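Hallgate Town Supporters: Frequently Asked Questions

Updated February 2020

The same questions come up in the bar, on the forum and in the parking lot, usually in that order and with rising volume. We've put the answers in one place so you can be disappointed at your own pace.

Getting in

How much is a ticket?

Adult admission is $5 on the gate, cash or card. The card reader works when it can see the sky, so bring cash if it's raining. Kids under 12 get in free with an adult. Adults who behave like kids under 12 still pay.

Do I need to book ahead?

No. The ground holds 1,022, a figure arrived at by the fire marshal and never seriously tested. Our best crowd this season was 200, and a fair number of those had come for the visiting team.

What time do the gates open?

An hour before kickoff. The snack window opens when the fryer is ready, and the fryer keeps its own calendar.

Can I bring my dog?

Yes, on a leash. Please keep dogs off the playing surface, which has enough problems.

Where do I park?

There are spaces behind the east goal. They fill up last, for reasons that will become clear to you the first time one of our strikers has a shot. The street along the north side is free after noon on weekends.

Season tickets

I bought a season ticket in August. Can I have my money back?

No, but we understand the impulse. Season tickets are nonrefundable once the first home game has been played. If you've moved away or had a serious change in circumstances, write to the ticket office and we'll see what we can do.

How much is a half-season ticket?

They went on sale in January at $145 for a family of four, and there are still some left. The price covers every remaining home league game plus any home cup games. We are out of all the cups.

My season ticket has been through the wash. Is it still valid?

If we can read the number, yes. If we can't, a replacement is $5. You'll get the same seat back whether you want it or not.

The team

Why are we called the Millers?

There used to be a mill. It closed, then it burned down, then it was a furniture store. The club considered a new nickname at each stage and couldn't agree on one.

Are we going to be relegated?

Mathematically, it's still possible to finish in the top half. Mathematically, it's still possible for all the other teams to fold. We're four points from safety with a game in hand, and the game in hand is away at Ukport, where we last won before the floodlights went in.

Why do we play such a high line?

You'd have to ask the coaching staff. Our defenders would quite like to know too, from what we can tell at set pieces.

Didn't we have a good left back?

We did. He signed for Ukport.

Who is Vodamine?

Vodamine is our main sponsor and makes some kind of mineral drink. It's on sale at the snack window in lemon and in "original," and we've never met anyone who can describe original. The deal runs to the end of next season and has paid for the new goal nets, so we'd ask you to buy one now and then. You don't have to finish it.

Shirts and the club shop

Where can I get this season's shirt?

At the club shop, which is the hatch next to the turnstile on home game days. Adult sizes run from small to XXL. Medium sold out in the fall and the reorder is with the supplier, where it has been for a while.

Do the shirts come up small?

Yes. Go up a size. If you're between sizes, go up two and tell people it's a retro fit.

How should I wash it?

Inside out, on cold, and hang it to dry. Lay it flat afterward to get the worst of the creases out. Never put an iron on the number, as several people in the main stand could tell you. They're the ones whose 8 looks like a 3.

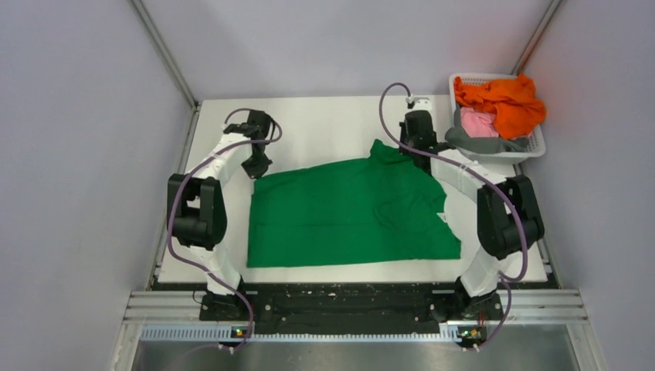
Can I exchange a shirt?

Within two weeks, with the receipt, unworn. We can't take back shirts with names printed on them, even if the player has since been sold. Especially then, as we've run out of room for them.

The ground

What is the Athanasiadis End?

The covered terrace behind the west goal, named after the family bakery that paid for the roof. It has the best noise, the worst view and the only dry spot when the wind swings around. Away fans are not allowed in there, though some games it would help the atmosphere.

Is there step-free access?

Yes, through the side gate by the clubhouse. There's a flat viewing area at the halfway line with room for wheelchairs and companions, and companions get in free. Ring the bell if the gate's closed. Ring it again if we've just conceded, as we may need a moment.

What happens if a game is called off?

We post on the website and the forum as soon as the referee has looked at the field, usually by ten in the morning. Your ticket will be good for the rearranged date. If a game is abandoned after halftime, there's no refund, but you do get to go home early.

How do I get the ball back over the fence?

Throw it. We only have five good ones, and the neighbor on the south side has two of them.

My question isn't answered here. Who do I ask?

Email the club office or stop by the shop hatch before kickoff. Questions about tactics should be shouted from the terrace in the usual way.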